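Print this ticket | E-mail this ticket
Filed under: Collection floor > Shoes > Odd behaviour
Feb 23, 2020, by Mbali Sithole

Ticket 407: sandal episodes failing the pairing check

Reported by Gopinath at Drandamstead. Of the 272 shoe episodes sent up from station 5, 20 came back marked "second shoe missing". Gopinath would like it known that no shoes are missing. He has looked.

First guess was a bad cable on the right gripper. Swapped it, re-ran, same result, and we now own a perfectly good spare cable in a bag marked BAD.
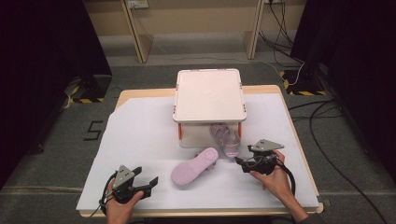

Station 5, both grippers in hand, one shoe sole up.

Went through the rejects with Iara. The checker is happy while both shoes are the right way up. Turn one over and it sees a sandal and a pink thing of no known purpose. Flostum, who wrote the checker, seem to have met shoes only in shops.

Asked Hüsnü whether we could just tell people to set both shoes upright. We could, and the model would learn to tidy shoes that are already tidy. Request withdrawn.

Then looked at the gripper views, where the strappy pairs give trouble of their own. 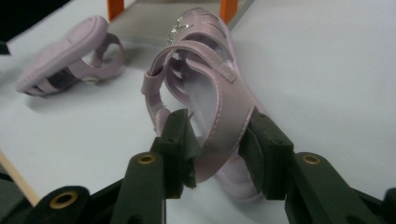

Gripper view: one sandal held at the heel, its partner on its side behind.

Same confusion with a shoe on its side. The held one is labelled correctly.

Fix: pairing check switched off for shoes, labels done by hand until Flostum send a new version. Kumaresan has put the 20 rejects back in the set. Target stays at 400.

Status: open, waiting on Flostum. Please stop re-zeroing the grippers, they were fine.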